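Unfollowed by a celebrity page after tagging it, does that mean I'm blocked?

Posted in Celebrities & Fan Pages, 7th April

Nuala Ó Néill

I run a small fan page for the singer Rana. It has 200 followers and I post clips from interviews, outfit pictures and tour news. Until last month her official page used to like my posts now and then, and it even followed me back for most of last year, which was a big deal for a page my size.

Two weeks ago a gossip site called Clasach ran a story saying she had split from the drummer in Vallik. They used a picture of the two of them from the July festival and cropped out everybody else, so it looked like a private dinner. I shared the story with a caption asking if it was true, and I tagged her. The next morning her page no longer followed mine. I can still see her posts and I can still comment, but my comments do not seem to get any likes and when I search for one of them from my other account I can't find it.

I took the post down after 11 hours. I have not written to her team because I don't know if that makes it worse. What I want to know is:

Am I blocked, or is it something else?
Is there any point in saying sorry?
Should I stop posting rumors altogether? Those are the posts that get the most views on my page by a long way.
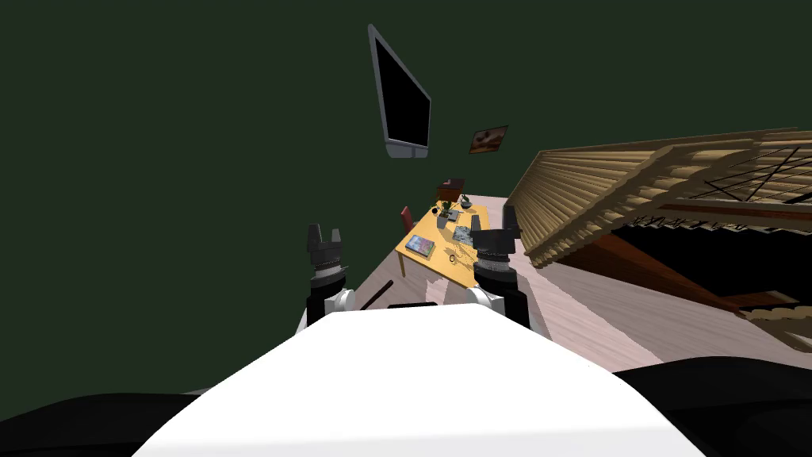

Two grippers reaching over a table

Forgot to say, the page is three years old and has never had a warning from the app. I am not selling anything on it.

Shanti Nigam

You are not blocked. If you were blocked you would not be able to see her posts at all from that account. What you have is an unfollow plus, most likely, restricted comments. When a page restricts you, your comments show up for you and stay hidden from everyone else unless the page owner approves them. Your test with the second account is the right one. Do it once more on a newer post, and sort the comments by newest first, because on a busy page a comment can get buried and look like it is gone.

I helped run a page for an actor for four years, a paid job with a small agency, so I can tell you how it usually goes on the other side. The star does not read the tags. One or two people on the team go through them in the morning, and when there is a breakup story they go through them faster and restrict anyone who is pushing it. They don't look at how long you have been a fan. On one bad day we restricted 34 accounts before lunch, and some of them were people who had been nice to us for years. Most of those were lifted later when things went quiet. A few were forgotten and stayed on.

On saying sorry: one short message is fine. Say which post it was, that you took it down, and that the page will not share stories about her private life unless they come from her. Leave out how upset you are and don't ask them to follow you back. Don't send a second message if there is no reply. Do not send it to her personal account, her family or the drummer.

On the rumors, that is up to you, but you can't really have both. A page that shares breakup stories will get views and the team will keep away from it. If you do share one, don't tag her, give the name of the site it came from, and don't put a question in the caption, because people read "is it true??" as you saying it is true. Also check the picture first. A cropped festival picture is easy to catch if you look for the full one.

Give it 30 days before you decide anything.

ralachfan_tess

same thing happened to me with a different singer and I just made a new page lol. lost all my followers but it was nearly 200 so whatever. anyway they are NOT split up, she was wearing his jacket in the last video

Nuala Ó Néill

Thank you Shanti. I checked again on a newer post with the comments sorted and mine is not there, so it must be restricted. I sent a short message this afternoon and left it at that. I am going to keep the page on music and outfits for now and see how the numbers go.

Tess, I saw the jacket too but I am not posting it.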